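Saturday, and I went in anyway

Forough texted at seven to say the coffee machine on our side was fixed, so I drove over to Tiredum on my day off to sit in a room with two robot arms and a gray bin. I would like it noted somewhere that I used to have hobbies.

Week three of the picking trial. The blocks still stand in for real parts, red ones and green ones, and the job is still to get them out of the bin. I did this job with my hands for eleven winters, only with hinges, and the hinges had grease on them. Nobody ever gave me a slide deck about it.

Oddur Damgaard came down from the Weltent office at ten with a fresh printout. He has decided that we are no longer pickers. We are "cell attendants." Same locker, same parking spot, new badge. I asked if attendants get paid more than pickers and he said that was a good question, then wrote it down, and I watched him underline it. I expect to hear back around retirement.

What changes, as far as I can tell, is where you get tired. It used to be the shoulders. Now it's behind the eyes. I stand there with a clicker and a tally sheet, and when a pick goes bad I write down why, in a box about the size of a postage stamp. "Blocks crossed" covers most of it. Yesterday's count was 1133 picks over the two shifts, against a target of 1000, and upstairs sent a cake. The cake was cut by hand.

Forough Ghorbani has the knack for it. She lays the blocks out mean, one leaning over another, and then folds her arms and waits. She says the old hands on the Ezzat line did the same to new hires with tangled springs. I was one of those new hires and I remember it less fondly.

We did have the talk at lunch, the one about jobs. Bumton lost the night shift after they put theirs in, except that two of the night people got moved to maintenance and like it better, so everyone at the table had a story to prove whatever they already thought. I ate my sandwich. My own view is that the bin doesn't care, and that my knees have been voting for the robot for years.

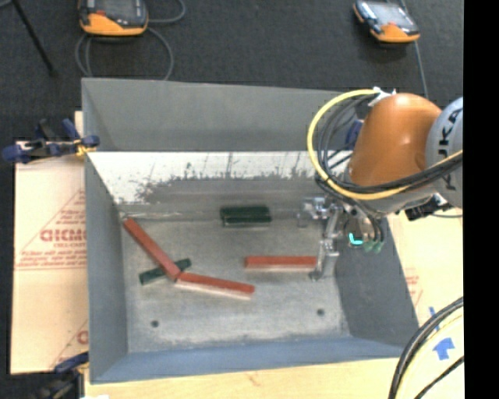 Things to bring up Monday

The tally sheet needs a bigger box. Also a column for "I don't know," which is the truth more often than we let on.

Somebody should settle who resets the bin. Forough does it because she's good at it, and I can see that turning into her whole job without anyone having said so.

Ask Oddur about the training hours again. He promised 3 per person before the end of October and so far I've had one, mostly spent finding the right room.

Buy milk. That one's for me.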